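Elari (choral symphony)

Elari is a choral symphony in four movements by the composer Florencio Benítez, written for mixed chorus, children's voices and a fairly modest orchestra. It was commissioned by the Lalthorpe Philharmonic, and it has become one of those pieces that singers tend to remember fondly long after the concert is over, even the ones who grumbled about the high notes in April.

Background

Benítez had been writing small songs for the Lalthorpe children's choir for years before the orchestra's music director, Deok-su Hwang, asked him for something bigger. The words come from letters sent home by river workers at Revadholm, which the poet Shakuntala Yadav had gathered and gently trimmed into verse. She kept the plain way the letters talk about weather, wages and supper, and the composer, to his great credit, left that plainness alone. 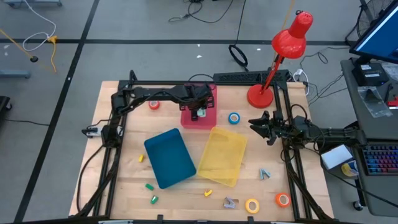
Tabletop with shallow trays, a bin and rolls of tape.

Music

The first movement opens very quietly, with low strings and a single clarinet, and it takes its time (181 measures, to be exact) before the full chorus comes in. The second is a brisk work song passed back and forth between the men and the children, and the third, a slow setting of one long letter, is for many listeners the heart of the whole symphony. 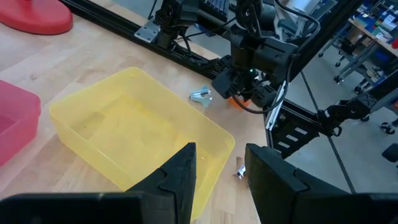 The finale gathers up tunes from the earlier movements and lets them overlap, rather like several conversations going on in one kitchen. The brass finally get their chance to shine, and then everything thins out again until only five solo voices are left, singing the place name Revadholm over a held chord.

Performances and reception

Hwang conducted the premiere in Lalthorpe before an audience of 2,225, and the warm response led to a second performance the same season. Opinions have differed mostly over the length of the opening.

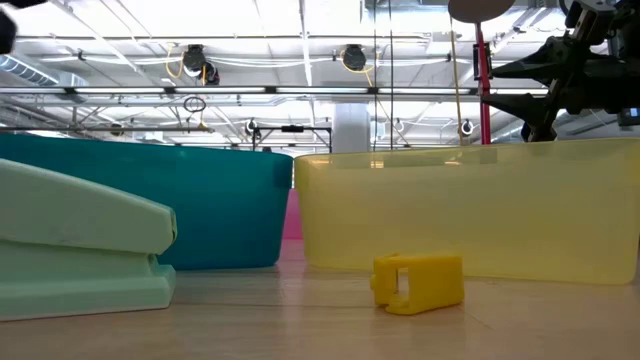

Akash Sachdeva wrote that the first movement "asks for more patience than it repays," though he found the slow movement deeply moving and hoped other choirs would take it up on its own. Benítez has since allowed it to be sung separately, with organ in place of the orchestra.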